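Why Does Everything End Up on the Bed?
By Shaimaa Tawfik
Filed under: Rooms and How They Get That Way

You come home. You put down your bag, then your scarf, then the thing you were eating, then the thing you were going to eat next. Later someone says it's bedtime, and there is no room in your bed for you.

How did this happen? You didn't decide to keep a walnut on your bed. Very few people do. But a bed has three qualities that make it irresistible to stuff, and once you know them you'll see them at work in every bedroom you visit.

First, a bed is flat. Flat places collect things. A table does it, and so does the top of a piano. Grown-ups have a saying about keeping a place for everything, and then they put the mail on the stairs.

Second, a bed is large. Even a small one is usually bigger than your desk, and your desk was full by May of last year.

Third, a bed is soft. When you throw a book at a shelf, it makes a noise and somebody comes to ask about it. When you throw a book at a bed, it goes "fup," and you get away with it.

So things arrive one at a time, and each one seems perfectly reasonable. A snack is reasonable. A toy still in its plastic is reasonable, because you're going to open it very soon, possibly this year. The trouble is that things are good at arriving and terrible at leaving. A mandarin has never once walked back to the kitchen. 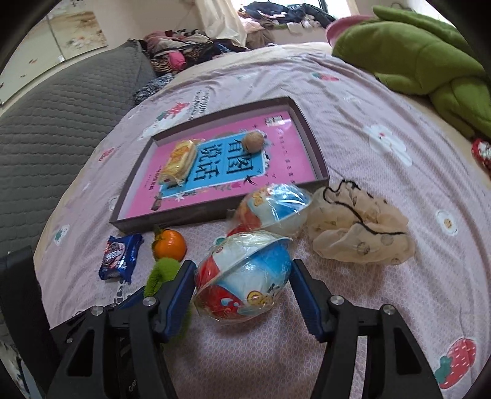

Sorting is the way out, and it is easier than it sounds. Sorting just means asking the same question over and over: where do you live? You ask it of each object. You can ask out loud if you're alone.

Food lives in the kitchen. Start with food, as it's the only part of the pile that can get worse while you're thinking about it. A mandarin left too long goes soft and grows a gray-green fuzz, which is mold. Bread and cake can do it too. Cookies in a closed packet will wait more patiently, but crumbs from an open one get into the sheets, and you will meet every one of them at night with your bare legs. A walnut in its shell keeps for months. It still isn't a pillow.

Books live on a shelf, or in your schoolbag if you'll need them tomorrow. Check on top of the book before you lift it. Books are flat too, so things collect on them, and then you have a pile on your pile.

Clothes and scarves get folded or hung up. A thin scarf can be folded in half, then in half again, until you're bored. If a string has got tangled up with it, take the string out first.

Toys go with the other toys. If one is still wrapped, this is the moment to make up your mind: open it and put the plastic in the trash, or put it away wrapped.

That leaves the quilt. A heaped-up quilt is a kind of cave, and socks know this. Shake it before you spread it out, and stand back a little.

A tray or shallow box helps with the carrying. Load up everything for one room, take it there and unload it. The last step is the one most people skip. They put the full tray down somewhere flat, large and soft.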